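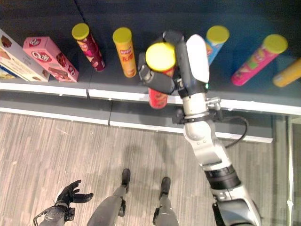

Come and drive our robot for a while! We need people for the Gandcombe hand comparison

Posted 25 Jun 2018 by Arsalan Arain

Hi all! I'm looking for people to come to our lab in Sturatville, put on a headset and spend an afternoon picking up snacks with somebody else's hands. It pays, it's fun for the first hour at least, and you don't need to know a thing about robots.

Some background so you know what you're signing up for. I run the hand testing on a project called Gandcombe. We have one humanoid and 4 ways of setting up its hands and controls, and I have to tell my boss which of them we should stick with. Two of the setups use the Yorath hand, with the stock fingertips or with the wide pads I've been fitting myself. The other two use the Visgate hand, once with glove control and once with a plain handheld controller. I have opinions, but I've been driving this thing so long that my own scores are useless. I know all the little cheats. What I want is to see what happens when somebody walks in cold and has to grab a can of chips off a shelf.

So that's the job, pretty much. You stand in a marked square a few steps from the robot, you see what it sees, and you take items off a store-type shelf and hand them over to a bin. Then you put them back, which is harder. Cans are the main thing because they're tall, they're slick, and they tip over if you come in a bit low. Boxes are a different kind of annoying – they slide away from you, and if one is lying flat it can be tough to get a finger under it. If you knock something down, leave it down and keep going! A shelf with a few things toppled over is a much better test than a neat one, and I score the recovery as well as the grab.

One session is 94 minutes of paid time. I know that's a weird number, it's what the schedule adds up to with the breaks in. You get a practice run on each setup before anything counts, then the scored runs, and a short form after each one where you tell me how tired your hand is and how much you wanted to throw the controller. Please be blunt on the form. The last group was way too polite and I couldn't use half of it.

The pay is $116 per session, by check or gift card, whichever you like better. If you have to stop partway through, you still get the whole amount. Headsets make some people queasy and I'm not going to punish anybody for having a stomach. I'd like each person to come back for a second session at least a week later, so I can see how much sticks, but tell me if you can only do one and we'll work something out.

Who I'm looking for: anybody 18 or over who can stand for a good stretch with breaks and has normal use of both hands. Glasses are fine under the headset unless they're really wide. Left-handed people, please, please write to me! Nearly everyone so far has been right-handed, so I have lots of data on the robot's right arm and very little on the left. I'd also love some folks who stock shelves or work a register, as you have habits with packages that the rest of us don't. Gamers are welcome, but I'm capping how many I take.

Who I can't take: anybody who works for the companies that make the hands, and anybody who has driven our robot before (sorry, Visgate glove crowd from last November, you know who you are).

On safety, you're never within reach of the arms while they're powered. I stand next to the stop button the whole time, and you get one of your own. We record the robot's head camera, the finger forces and your hand movements. We don't record your face, and your name stays off the data. You'll get the consent sheet by email ahead of time so you can read it at home.

To sign up, send me a note through the Gandcombe contact page with "hand test" in the subject line. Tell me which hand you write with, whether you've used a headset before, and a couple of times that suit you, mornings or afternoons. I answer everything myself, so give me a few days – and wear comfortable shoes when you come, the lab floor is hard on the feet.

Arsalan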